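Product Review: Castelier Thermal Monitor for Mac
Office of Desktop Services, Nadwood Library Consortium
Prepared by Botond Kelemen
Wed 18 March

Purpose of the review

The Office of Desktop Services received a number of requests this winter for a utility that would show staff when a laptop is overheating and what is causing it. Several branch offices had already begun to install free tools of their own choosing, with uneven results. This review covers Castelier, a paid monitoring program for Mac computers, and records our recommendation for member libraries that are planning their software purchases for April.

Castelier sits in the menu bar and reports processor load, temperature readings, fan speed, memory use and battery condition. It can keep a history of these readings and send an alert when a limit chosen by the user is passed. It does not change fan speeds. The publisher offers a separate product, Flikmont, for that purpose, and we did not include it in our testing. Our policy does not permit staff to override the fan settings supplied by the manufacturer.

Test conditions

The program was installed on 16 laptops in daily use at the main office and the Roman Street branch. The machines were of mixed age. Staff members were asked to work as usual and to keep a short written log of any slowdowns, alerts or unexpected fan noise. No other monitoring software was present during the test period, and browser extensions were left as we found them.

Over the course of the test the program recorded 541 alerts. Most of these came from a small group of older machines, and a large share occurred in the first few days, before the default limits were adjusted. We consider the default limits too low for a laptop that is connected to an external display. A new user who leaves them in place will very likely turn alerts off altogether.
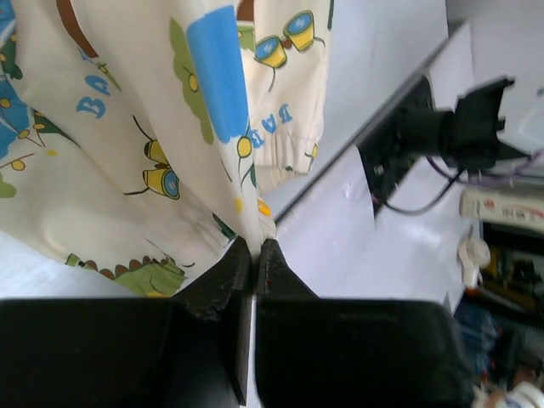

Printed fabric, cream with cartoon motifs.

Installation and setup

Installation is simple for a person with administrator rights. The package can also be deployed through the usual management tools, and a configuration file may be supplied with it so that all machines begin with the same limits. The file is in plain text and the format is explained clearly in the administrator guide. We prepared ours in a single afternoon.

Two points require attention. The program asks for notification permission the first time it opens, and if the user declines, it does not ask again. On three machines we had to reverse that choice by hand in System Settings. Second, the license key is tied to the individual computer and must be released before a machine is replaced. Branches that exchange equipment often should keep a record of which key is in use on which laptop. The publisher's portal shows the number of keys issued but not the name of the computer holding each one, an omission we have reported.

Daily use

The menu bar display is easy to read and may be reduced to one figure, which most of our testers preferred. Clicking on it opens a panel with recent readings and a list of the processes using the most processor time. This list is the strongest part of the program. Activity Monitor provides much of the same information, but only while it is open, and by the time a staff member has found it the fans have often gone quiet again. Castelier keeps the list for each alert, so that a technician can look at it the next morning.

In one case the history showed that a laptop at the Roman Street branch became busy at the same hour each day. The cause was a backup job that had been scheduled twice. In another, a mail program was rebuilding its search index after every restart. Both problems had been reported to our help desk before, and both had been closed with no cause found.

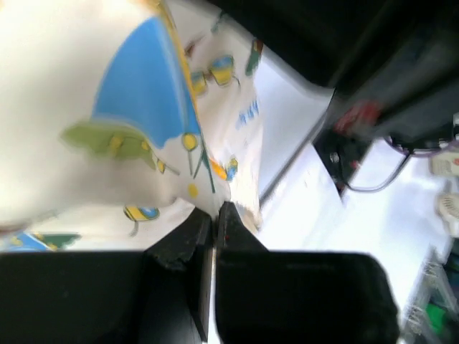 The history view presents readings as a graph, with each category drawn in its own color. Up to 13 categories may be shown at once, and at that point the graph becomes difficult to follow. The default palette relies heavily on blue, green and yellow, a combination that is cheerful enough on a child's printed fabric, where a blue panel edged with a thin yellow stripe stands out well against white, but the same yellow drawn as a thin line on a white graph is hard to see. Colors can be changed one at a time in the preferences window. There is no high-contrast setting, and the graph does not offer dashed or dotted lines for users who have trouble telling colors apart. We regard this as the most serious shortcoming in the current release, and it should be weighed carefully by any library with an accessibility obligation toward its staff.

History may be exported as a comma-separated file. The export is complete and opened without trouble in every spreadsheet program we tried. Time stamps are given in local time with no time zone, so files from machines that travel should be labeled by hand.

Effect on performance

A monitoring program should not add noticeably to the load that it measures. With the standard settings, we found no slowdown that staff could detect. When the sampling interval was shortened to one second, battery life on the older machines suffered, and two testers asked to have the program removed. Returning to the standard interval resolved the complaint in both cases. We advise locking this setting in the configuration file – the option to do so is present, though it is described only in an appendix to the guide.

The history database grows steadily. It is kept for 40 days by default and then trimmed. That period was sufficient for our needs, and the space required was modest.

Privacy

Process names may reveal something of what a person is doing on a computer. Castelier stores them on the local disk and, as far as we could determine from network logs, does not send them elsewhere unless the user chooses to attach them to a support request. The support form attaches them by default. The box should be cleared before a request is sent, and staff should be told so in writing. Crash reports are a separate setting and may be turned off for all machines through the configuration file.

Support and documentation

We wrote to the publisher four times during the test. Replies were courteous and addressed the question asked, although one took more than a week. The user guide is well written and suitable for staff with no technical background. The administrator guide is less even. Its section on deployment is good, while the section on updates describes menus that no longer exist in the present version.

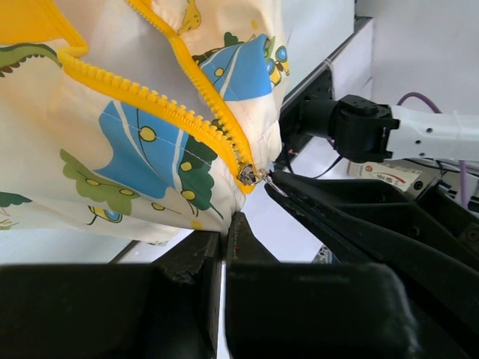 Yellow zipper on a padded garment with a cartoon print.

Updates are delivered through the program itself and require administrator approval. During the test period one update was issued. It reset the alert limits on machines that had been set up by hand, but left those using the configuration file unchanged. Branches without a managed setup should check their limits after each update until the publisher confirms that the fault has been corrected.

Limits of the program

Prospective users should understand what the program can and cannot do. It identifies the process that is using the processor when a machine becomes hot. It does not explain why that process is busy, and system processes with unfamiliar names will still require the attention of a technician. Several testers ended a process from the Castelier panel in the belief that this was a repair. In most instances the process restarted at once, and in one instance unsaved work was lost. The panel's Quit button can be hidden through the configuration file, and we have done so on all machines used by the public service desks.

Temperature readings should also be treated with some caution. The names given to the sensors differ between laptop models, and the program does not always translate them into everyday terms. Readings from two different models should not be compared directly.

Recommendation

The Office of Desktop Services recommends Castelier for technicians and for staff whose laptops have a recorded history of overheating or unexplained fan noise. A general installation on all staff machines is not recommended at this time. Most staff have no need for constant readings, and the added alerts would increase the number of calls to the help desk.

Libraries that proceed should use the configuration file, raise the default temperature limits, lock the sampling interval and hide the Quit button. A copy of the file used in our test is available from the Office on request, together with the staff notice concerning support attachments. Member libraries that have already purchased licenses are asked to inform the Office of the number held, so that renewals can be placed as a single order.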